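클룰라드, 주방용 로봇팔 ‘지아’ 월 구독 상품 6월 출시

가정용 로봇 업체 클룰라드(Clulard)가 주방 조리대에서 쓰는 로봇팔 ‘지아(Jia)’의 구독 서비스를 6월에 시작한다. 지금까지는 연구기관과 일부 협력사에만 공급해 왔으며, 일반 가정을 대상으로 한 상품은 처음이다.

구독 상품에는 로봇팔 본체와 두 손가락 그리퍼, 제어 소프트웨어 ‘시쿠비어(Cikuvier)’가 포함된다. 설치 기사가 방문해 본체를 고정하고 작업 범위를 설정하며, 이용자는 태블릿 앱에서 작업을 골라 예약할 수 있다. 출시 시점에 지원하는 작업은 14가지다. 밀폐용기 옮기기, 식탁에서 가져온 접시를 싱크대 옆에 모아 두기, 조리대 위 물건 정리 등이 들어 있다. 칼을 다루거나 불을 쓰는 작업은 지원하지 않는다.

회사는 출시에 앞서 82가구에서 시범 운영을 진행했다. 참여 가구에서 수집한 작업 기록은 971건을 넘는다. 클룰라드는 이 기록을 바탕으로 투명한 용기와 반사가 심한 물체를 인식하는 기능을 손봤다고 밝혔다. 유리 용기는 빛이 강한 창가에서 윤곽을 잡기 어려워 시범 운영 초기에 오류가 잦았던 품목이다. 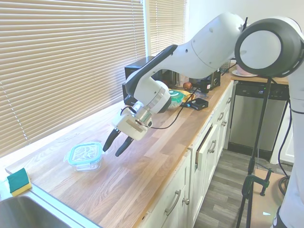 조리대 위 유리 밀폐용기 옆에서 그리퍼를 벌리고 있는 흰색 로봇팔.

설치 조건은 다소 까다로운 편이다. 조리대 주변에 본체를 세울 공간이 있어야 하고, 팔이 움직이는 범위 안에 상부장이 낮게 내려와 있으면 일부 작업이 제한된다. 전선이 지나는 경로도 설치 전에 확인해야 한다. 클룰라드는 신청자가 주방 사진을 올리면 설치 가능 여부를 먼저 알려 주는 사전 점검 절차를 두기로 했다.

소음과 속도에 대한 의견은 엇갈렸다. 시범 가구 가운데 34가구는 팔의 움직임이 느리다고 답했다. 회사 측은 사람이 가까이 있을 때 속도를 낮추도록 한 설정이 기본값이며, 정식 상품에서는 집을 비운 시간대에 한해 이용자가 속도를 높일 수 있게 했다고 설명했다.

유지보수는 협력사 어키스테드(Urkisstead)가 맡는다. 그리퍼 손가락은 소모품으로 분류되며 구독 기간 중 무상으로 교체해 준다. 이용 요금과 최소 약정 기간은 사전 신청을 받기 시작할 때 공개할 예정이다.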